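A month with the Flakano arm

I ordered the Flakano desktop arm in February after going back and forth between it and the Vundby. The Vundby was cheaper, but you had to supply your own power brick and the manual was still being translated. Marlene Macedo has both at her shop and told me to pay the extra.

Assembly

The kit came in 13 bags, labeled in the order you need them. It took me most of a Tuesday. The only trouble was the wrist, where two of the screws looked the same length and weren't. I had to take it apart again at 9 p.m. and start that section over.

Calibration is done from the laptop and goes quickly. You move each joint by hand to its stops and press Enter. I have had to redo it twice, both times after moving the desk.

Gripping

I wanted to see how the two-fingered gripper did with things that aren't cubes, so I used a stubby striped cylinder with ridges all along it and an orange wicker basket as the place to put it. I ran 100 tries over several evenings. It made 83. Of the 17 misses, most were bad angles — the fingers came in too high and closed on the rounded tip.

Starting the cylinder at a slant is harder than laying it square to the table, and I left those tries in the total.
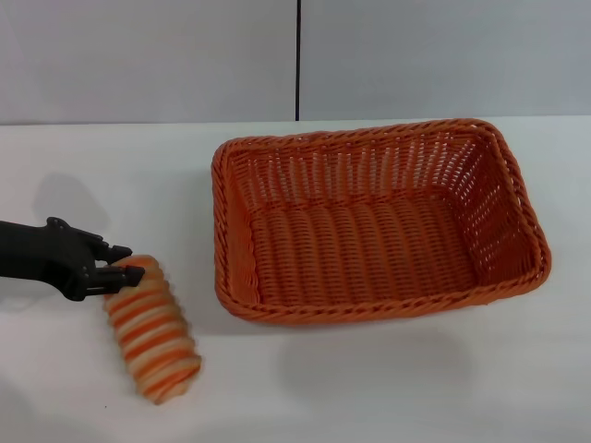

Support and price

I wrote to support once, about a cable that seemed short. Ivone Portela answered the next morning and sent a longer one at no charge. The warranty is 18 months and doesn't cover the finger pads.

The software still needs work. It forgets the last port you used, and the speed slider jumps. I'm keeping the arm anyway, and next I'll try the softer pads from Bataineh if they come back in stock.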